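Chapter 16
Lost Property and the Duty to Keep It

Reading time: 15 minutes
Last updated: November

A customer leaves an umbrella in a shoe repair shop. A swimmer goes home without a towel. A passenger gets off a bus and a bag stays on the seat. In each case a business now holds something that belongs to another person, and it did not ask to hold it. This chapter deals with what the business must do next.

Most students begin with the idea that lost things belong to whoever finds them. In most places that is wrong. The owner keeps ownership of a thing that has been lost. The finder gets something smaller, which is the right to hold it against everyone except the owner. A finder who takes the thing home and uses it may be liable for its value, and in some places may be charged with theft.

Older cases divide found things into classes. Lost property is property the owner parted with by accident, such as a ring that slipped off a finger. Mislaid property was put down on purpose and then forgotten, such as a wallet left on a counter. Abandoned property was given up by an owner who did not want it back. The class matters to the business. Mislaid property usually goes to the person in charge of the premises, on the theory that the owner may remember and come back. Abandoned property can be kept by the person who takes it. Many states have replaced part or all of this scheme with statutes, which are covered in Section 2 of this chapter.

Telling the classes apart is harder than it sounds. A coat on a hook was almost certainly mislaid. A coat on the floor under the hook could be either lost or mislaid. Courts look at where the thing was found, its condition, and its value. They rarely have anything better to go on.

We will follow one business through the chapter. Mistetti runs a public swimming pool with a locker room, a snack bar, and a parking lot. Its front desk takes in goggles, clothing, keys, phones, and now and then a piece of jewelry. The written policy says that ordinary items are held for 15 days and then given to a charity shop called Gullell. Phones, keys, and anything that looks valuable go into a locked drawer, and the desk clerk writes an entry in a log.

The policy seems sensible, but it leaves gaps. It does not say who decides that an item is valuable. It does not say what proof a person must give before taking something away. A clerk who hands a watch to the wrong person may have made Mistetti liable to the right one, even if the clerk acted in good faith.

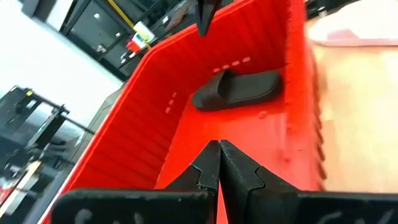
Low-value items raise a different problem. The cost of storing, labeling, and logging a thing can be greater than the thing is worth, and the law does not expect a business to spend without limit. What it expects is reasonable care in the circumstances. A single shoe does not call for the same treatment as an envelope holding $1000 in cash. Both still belong to someone, and throwing either one away on the day it is found would be hard to defend.

Posted signs help less than many owners believe. A sign reading "Not responsible for lost items" may limit claims for things that go missing from a bench. It has much less effect once the staff have picked a thing up and taken it behind the desk. At that point the business has possession, and a bailment may exist.

Section 1 looks at how possession begins. Section 2 sets out the statutes and their holding periods. The last section compares two disputes, one between Mistetti and a cleaning contractor named Paucar, and one over a camera left in a rental car owned by Drurko. Read the facts of both before class and note the point at which each firm first took control of the property.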